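I've been keeping track of what it costs to run the two guest rooms over the garage for a full year. Posting the numbers in case anyone here is thinking of doing the same.

We rent on Vureo only. Tried Tindus for one spring and took the listing down in March. Their calendar kept dropping bookings and I got tired of fixing it by hand at 11 at night.

Laundry was the biggest line after heating. $1,729 for the year, and that covers water, power, detergent and replacing what wore out. I had guessed half that before I added it up.

Most of it is sheets. Towels dry fast in summer if you hang them. Sheets for a queen bed take up the whole line and I only have the one.

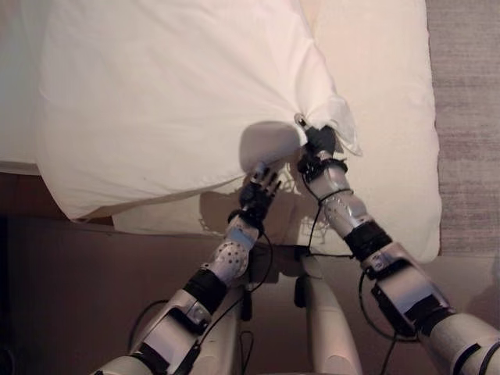
Pillows are a separate problem. The cheap ones go flat in a season. I switched to a heavier one from Hamis and it has held up for almost 9 months of steady use, washed twice. Costs more up front.

All white bedding, by the way. I used to buy colors and every time one piece got stained I had to replace the set. White can be bleached and you can mix old with new.

Someone asked about minimum stay. I went from one night to two and income stayed close to the same. Half the turnovers, though, so the washer gets a break and so do I.

Check-in is at 5. I had it at 3 and was always still mopping when people pulled into the driveway. Nobody has complained about the later time.

The Villalba road closure hurt us for a few weeks. Guests had to take the long way around by the reservoir and a couple of them canceled. I gave full refunds – the policy says I could have kept half, but I didn't want the reviews.

Heating I'll do in another thread. I still need to find two of the bills. Short version: the room on the north side costs a lot more and I should have put in better windows before the new floor.

Forgot one. Light bulbs, $11 for the year.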